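Paper Loses: How Shared Study Tables Get Claimed at Omside Library
Project report, Introduction to Social Research
Fathima Sultana and Dinesh Sikder
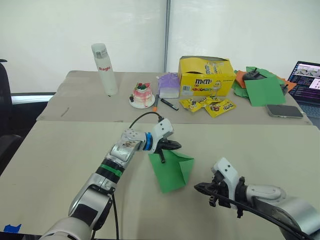 1. Background

Omside Library has a reading room on its second floor, and every student at the college believes they have a table in it. The tables are shared. A sign says so. The sign has been there long enough to fade, and in that time the room has developed a system of private property that would impress a medieval land clerk.

We wanted to know what it takes to hold a seat when you are not in it. Our course reader calls this "territorial marking," a phrase we had previously associated with dogs. Our question was simple: if a person leaves an object on a table and walks away, how long does the table stay theirs, and does the object matter?

2. Method

We watched the reading room over three weeks in March, mostly in the afternoon, when seats are scarce and manners are thin. We tested three markers: a sheet of paper, a closed textbook and a jacket over the back of the chair. Each marker was left alone while one of us sat across the room pretending to read. Dinesh pretended so well that he finished his chemistry assignment, and we lost the end time on two trials.

A seat counted as taken when someone sat down in it. Moving the marker and then losing courage did not count, although it happened often enough that we gave it a column of its own.

We also handed out a paper survey at the Warport entrance. We printed 300 copies and got 100 back. Several of the missing ones were later found under table legs, where they were doing useful work.

3. What we found

Paper loses. A plain sheet rarely held a seat for more than a few minutes, and people who moved it did so without looking around first. One student turned our sheet over and took notes on it. Writing a name on the paper helped a little. Writing "back soon" made things worse, perhaps because everyone has written that and knows what it means.

The textbook did better, with a catch. A thick one was respected. A thin one was treated as lost property and twice handed in at the front desk, so that Fathima had to explain to the same librarian on the same Saturday why she kept forgetting it.

The jacket won easily. In 8 trials it was never moved at all. People would stand beside it, look at it, look at the clock and go sit on the floor by the radiator.

Survey answers did not match what we saw. Most people said it was wrong to hold a seat with any object. Most of the same people, two questions later, said they did it themselves but only when they were "really coming back."

4. Problems

We only studied one room. The café downstairs, run by Herath, has different rules and a manager who clears tables by hand, and we were asked to leave after our second trial.

The jacket was always Dinesh's, which is large and orange. A smaller jacket might do worse. We meant to try one, but Fathima was cold.

5. Next steps

We would like to repeat the study during finals, and to add a water bottle and an open laptop. The laptop will need a volunteer, as neither of us is leaving ours. Our tally sheets and the blank survey are in the course folder on Plilora, under the second deadline.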